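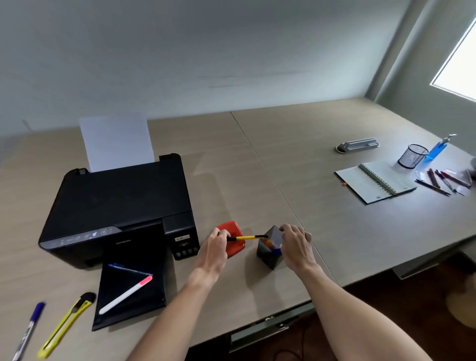 Opened by Skastden | Build log and support thread | December 2020 | Status: open, mostly happy

Ticket: desk sorter keeps missing the pen holder

Project is the Picard, my home-built desk tidying arm. Controller is a Dimell board, the servos came out of the Stonley workshop's parts bin, and the software is mine (so are the bugs!). The arm learns from recordings of a person doing the job by hand at the same table, filmed from head height. It can already pick up a pen on most tries, and I still grin every time it does. The trouble comes at the drop. It carries the pen over to the black square holder and lets go too early, so the pen lands on the table next to it.

What I have so far

Training set is 865 clips of tidying up, pens mostly, with the printer and the rest of the desk stuff left in view. I want it to cope with a real desk, so the notebook stays open and pens lie wherever they lie, even on the printer's output tray.

Tried first: slower approach speed. Made no difference at all, except that watching it took longer.

Tried second: recalibrated the camera. Offset was bad, I admit. After the fix the pickups got noticeably better, which was a great evening, but the early release stayed.

Tried third: closed the blinds. There's a bright window on the right side of the table and I was sure the glare was washing out the holder. Nope. Same miss, same side.

Update 1

Went back through the clips one at a time and I think I've got it. In a lot of them the right hand is resting on the top edge of the holder to steady it while the left hand brings the pen over. So the arm has learned that the target is a holder with fingers draped over the rim. With only one gripper there are never any fingers, and it seems to lose track of where the rim is. I was so pleased to find this that I went and made pancakes.

Update 2

Sorted the set. 456 clips have the steadying hand in them. Pulled those out, retrained overnight on what was left, and ran it 6 times in the morning with the yellow pen. First two missed, the next four went in! The holder did slide a little on the last one, so there's a strip of grippy mat under it now.

Still to do

Record new one-handed clips until the set is up to 1042.
Try the round mesh cup as a second target.
Keep the utility knife out of the pickup list until I trust the release.

If anyone at Stonley has run a Dimell board with two grippers, please post your wiring. A second arm to hold the cup would be so much fun. Leaving this open until the new clips are in.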